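4. Putting the Shoes Away

The third task in our project was the shoe shelf. Our group wanted to know how a small household keeps slippers in order when there is very little floor near the door. We asked 28 students in the Mutiso dormitory, and most of them answered that they leave the slides where they take them off. Only 2 students had a shelf.

For our trial we chose pink slide sandals and a small shelf with a light wood board and a thin black metal frame. The rule was simple: the two slides of one pair must stand together, with the toes in the same direction. We wrote down the time until all the slides were on the board.

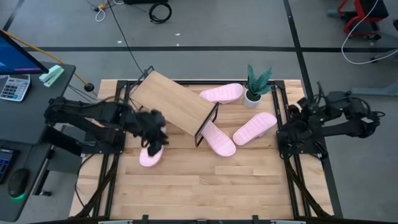 Erasto Mwakalinga remarked, when he read our first draft, that the toes should point to the wall, as his family always does it, and that we should measure the depth of the board before we speak about the rule.

We accepted the second point. A board which is too short lets the heel hang over, and then the slide falls easily when a person passes. In the next version of the report we will add the length of the slides and the depth of the board in one table. The direction of the toes we leave open, as the answers in Mutiso were divided on it.

The full list of answers is in the appendix, which was prepared by Wafula Rweyemamu.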